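Section 4. Applying Wallpaper to Display Panels and Alcoves

4.1 Scope

Follow this section when covering the back and side walls of an alcove or display enclosure with Brorkard patterned paper. For full rooms, refer to Section 6. Painted and plastered walls must be prepared as set out in Section 3.

4.2 Before You Begin

Check that all rolls carry the same batch number. Rolls from different batches may vary in color. Returns of cut paper are not accepted.

Panels must be clean, dry and free of grease. Sand glossy surfaces and wipe off all dust. Seal bare wood with one coat of Irnside primer and allow it to dry overnight.

4.3 Hanging the Paper

1. Measure the height of the back wall and add 2 inches at the top and bottom for trimming.

2. Mark a vertical line at the center of the back wall with a level. Do not use a corner as a guide.

3. Cut the first length so that a complete motif falls at eye level.

4. Apply paste to the back of the paper with a wide brush. Fold the pasted sides together and let the length rest for the time printed on the label.

5. Hang the first length against the marked line. Smooth from the center toward the edges.

6. Match the pattern at each seam before pressing the edges down. Do not stretch the paper to force a match.

7. At inside corners, carry the paper a short distance onto the side wall and start the next length over it.

8. Trim with a new blade and wipe paste from the face of the paper with a damp sponge.

CAUTION: Switch off power to any outlet or light fitting in the panel before applying paste.

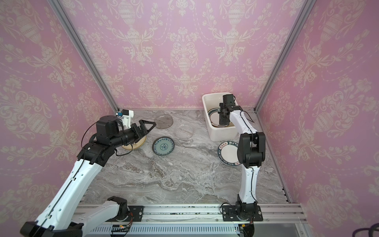 Figure 4-2. Repeating urn and garland pattern on back and side walls.

4.4 Corners and Posts

Where paper meets a metal post, trim it flush and press the edge down with a seam roller. Lifted edges may be secured with Allano seam adhesive.

NOTE: Keep finished panels out of direct sunlight. Store leftover paper flat or loosely rolled for later repairs.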